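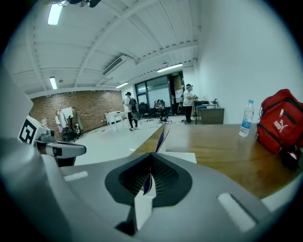 Ticket: Thin sheet handling, policy drops or doubles sheets
Product: Skevel tidy-up stack, table module
Opened by: Shakuntala Semwal
Assigned to: Ilir Petek
Status: Open, workaround available
Priority: Medium

3 shares | 11 comments

Summary

Clearing loose paper from a table is on the chore list for the Tiltatdale site. Cups, bottles and folded cloths pass acceptance. Single sheets do not. The arm reaches the right spot, closes, and lifts with nothing in the jaw, or it lifts two sheets and sheds one on the way to the tray. Logged as a fault by the site on 12th October.

Steps to reproduce

1. Place one sheet of plain office paper flat on the table, at least a hand's width from any edge.
2. Run clear_table with default settings.
3. Wait for the grasp call on the sheet.

Expected: sheet is lifted and placed in the tray.
Result: 26 good grasps out of 50 attempts. With the sheet hanging over the table edge by two fingers' width, 34 out of 50. Same arm, same lighting, same paper.

Petek: Pulled the logs. Two separate problems. First, the closing command stops on motor current, and one sheet does not change the current enough to tell it apart from an empty jaw. The controller reports "closed, no object" when it is in fact holding the paper, then opens and tries again. I count nine of the failures as this type. Second, on flat paper the lower finger has no way under the sheet. It pushes the sheet along until it buckles or hits something.

Semwal: Can the first be fixed in settings?

Petek: Partly. Set empty_check to vision instead of current. The wrist camera looks for the sheet above the pads after closing. Adds a little time per grasp. It will not help with the second problem.

Semwal: Changed it, restarted the module. The false "no object" reports are gone on the edge setup. Flat paper in the middle of the table still fails most of the time.

Petek: Expected. The training set has 2000 paper episodes and I went through the index. Nearly all of them start with the sheet already raised at one end, or held up for the gripper by a second hand. The policy has learned to close on a standing edge. It has hardly any examples of getting a flat sheet to stand up in the first place.

Semwal: The site asked whether harder pads would do it. They have a set from Grurkus.

Petek: Tried those in February on the bench unit. A hard tip gets under card. On thin paper it creases the corner and the next attempt is worse. Soft pads hold better once the sheet is in. I would stay with soft.

Semwal: What about dragging the sheet to the edge first and gripping it there?

Petek: That is the workaround. Enable slide_to_edge in the table module. One finger presses down lightly, drags the sheet until it overhangs, then the jaw comes in from the side. Conditions:
- clear path between the sheet and the nearest edge
- dry table, no cloth
- no stack. Two sheets will slide as two sheets.
Do not enable it on a table with open cups.

Semwal: Enabled. Works on a bare table. It refused on a table with a laptop, a bag and a bottle between the sheet and the edge, and logged "path blocked". I moved the bottle by hand and it ran.

Petek: Refusing is correct behavior. Moving the bottle first should be the planner's job. It can move a bottle, it just does not know that this would free the paper. Separate ticket, filed under Leka planner.

Semwal: The site manager wants a plain answer on whether paper can go on the list of supported chores.

Petek: Sheets at an edge, yes. Card, yes. A flat sheet on a clear table, yes with slide_to_edge on and someone checking the tray. A desk as people leave it at the end of a day, no. A person does it in one pass and I do not have a date for when this will. Sorting which papers to keep is out of scope for the module.

Semwal: Passed on. They will keep doing desks by hand and leave the arm on cups and cloths.

Open items

- New episodes with flat starts, single sheet, mixed table surfaces. Owner: Petek
- Double-sheet check at the tray. Owner: Petek
- Add the slide_to_edge conditions to the site manual. Owner: Semwal
- Retest with the same 50-attempt script after the next model build

Ticket stays open until the retest is attached.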